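Manuales > Mantenimiento de equipos > Unidad 4

Unidad 4. Copias de seguridad y recuperación de datos

¡Llegamos a una de las partes más agradecidas del oficio! Un disco que falla es un susto; un disco que falla con copia reciente es apenas una tarde de trabajo. En esta unidad aprenderás a planificar copias, a comprobarlas y a rescatar archivos de una unidad dañada sin empeorar las cosas.

Trabajaremos con el caso de Brodska, una gestoría pequeña con 60 equipos y un servidor de archivos de 440 GB. Todo lo que hagas con ella te servirá igual para el portátil de un vecino. 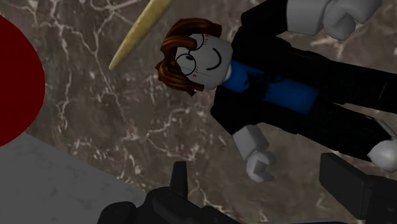
4.1 Qué se copia y cada cuánto

Antes de abrir ningún programa, pregunta al cliente qué no podría volver a crear: facturas, fotos, correo, contraseñas. El sistema operativo se reinstala — las fotos de una boda, no. En Brodska, 85 GB cambian casi a diario y el resto apenas se toca, así que conviene una copia completa al mes y copias incrementales cada noche con Flendow, el programa que usaremos en las prácticas.

Y ahora lo más emocionante: restaurar. Elige una carpeta al azar, recupérala en otro equipo y abre varios archivos. Hazlo también en febrero, con el cierre del año encima, cuando a todo el mundo le da pereza.

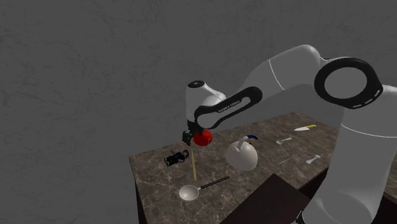 Arwel Maddocks sostiene que una copia sin restauración de prueba debería anotarse en el parte como pendiente, y que el técnico no tendría que cobrarla hasta haber abierto al menos un archivo. Discútelo en clase antes de pasar al apartado 4.2.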